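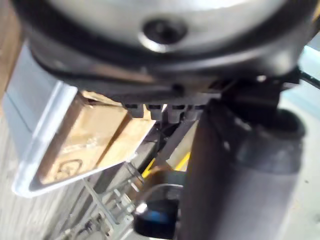
Fellgate, November

Packing small goods: trays and cardboard boxes
Student project report, group Teoh

Our project is about how a small shop can prepare its parcels in a more orderly way. We studied the step between the shelf and the parcel, when the goods wait on the table. We put each cardboard box in a white plastic tray, so that it has a fixed place before packing.

For the test we prepared 100 orders. In the first part we worked without trays, and in the second part, 70 orders, every box went into a tray first. Eight orders in the first part were packed with the wrong box. In the second part we did not find this mistake, but we had also more practice by then, so the comparison is not completely fair.

The walls of the tray are useful because the box cannot slide away. They make it also more difficult to take out a flat box. We had not thought about this when we chose the trays.

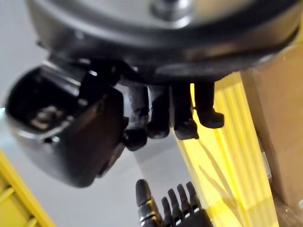

Mawar Hidayat wrote to us after reading the draft that a lower tray would solve the problem with flat boxes, and that we should write the order number on the tray and not on the box. We tried her second idea with order 944 and kept it for the remaining orders. The lower trays we could not get in time.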